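The Slow Half of the Grasp
Inside the planning stack at Padosside, where most of the work happens before anything closes

The software group at Padosside keeps its bug tracker sorted by elapsed time, longest first. For most of last winter the top entry was a ticket titled "planner agrees with itself." The grasp planner, a module named Zadutik, would produce a candidate, score it, discard it, produce a nearly identical one and score that. It could do this for 345 cycles before the watchdog stopped it. Each cycle was correct by the rules it had been given. The rules had no term for having already been there.

The fix, merged in April, was 20 lines long. It took nine weeks to find, and the people who worked on it describe it as typical. Zadutik is the middle part of a three-part system. Below it sits a controller licensed from Leinonen, which takes a target pose and finger width and tracks them at a fixed rate. Above it sits Sadutar, the perception layer, which turns camera frames into a list of objects with poses, extents and a confidence value for each. Most of the trouble lives at the two boundaries.

Sadutar was first written for bins. A bin has a known floor, known walls and a lamp overhead, and the code leaned on all three. The floor plane was a constant in a configuration file. When the group moved to household data, recorded with hand-held grippers in ordinary rooms, that constant became an estimate, refreshed with every frame and wrong by a different amount each time.
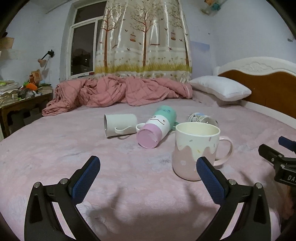
Segmentation is where the household recordings cost the most engineering time. The original network was trained to separate objects from a gray background, and it used color contrast more than its authors had realized. Bedding is hard on that habit. A large mug with a pink lower half, standing on a pale pink sheet, gives the color channel little to work with along its bottom edge, and the sheet's faint white cloud print adds weak edges that belong to no object at all. The mug's white upper half separates more easily, so an early build would tend to return the top of such an object and lose the rest. The centroid then comes out too high, the planner aims for the rim, and the error is charged to planning in the logs.

The current build carries two hypotheses per region, one from color and one from depth, and defers the merge until a shape prior has been fitted. On the internal test set of 2,000 frames this removed most of the split objects. It also added latency, which was recovered by running the second pass only on regions where the two masks disagree.

Orientation was the next item. Zadutik's first grasp library assumed that a cup stands on its base. It stored approach vectors relative to a vertical axis, with the handle as an angle around it. That table has nothing useful to say about a white mug on its side with the handle pointing back toward the viewer. The library was rewritten in the object's own frame, and reachability became a separate check performed afterward – a change that touched 218 files, many of them tests that had the vertical axis written into their expected values.

Handles got their own treatment. They are thin, they return poor depth, and the fitted shape is often a cylinder with a stub where the loop should be. The planner now treats the space near a suspected handle as uncertain volume. Fingers may pass through it during approach at reduced speed, but a closing motion that depends on it is penalized. The penalty is a single number in a text file. It has been changed more often than any other value in the repository, and there is a standing Friday review in which anyone who wants to change it again must bring plots.

Clutter is handled by ordering. Given several objects close together, Zadutik builds a graph in which an edge means that taking one is expected to move another. It prefers nodes with no outgoing edges. The graph is cheap to build and often wrong on soft surfaces, where a load in one place can tilt a neighbor it never touches. The group tried a deformable surface model and shelved it. Contact predictions improved slightly, and planning time went past what the controller would wait for. The replacement is cruder: after each pick, every pose within a set radius is marked stale and perceived again.

The Leinonen controller has needed the fewest changes, partly by contract. Padosside cannot modify it, so a thin adapter sits in front, clamping velocities and translating finger width into the controller's units. The adapter once swapped open and closed for an entire afternoon. A unit test now covers the case, and it runs first.

Tooling takes up more of the week than outsiders tend to expect. The replay viewer steps through a recording with the output of all three layers drawn over it, and it can hold Sadutar's result fixed while Zadutik is swapped for another version. Engineers use this to decide which team owns a ticket. Before the viewer existed, ownership was settled by argument, and perception usually lost.

The next release replaces the graph's fixed edge threshold with a learned one. Work on it is under way in a branch, and the tests that check ordering are currently switched off there. The longest-running ticket in the tracker at the moment concerns time stamps.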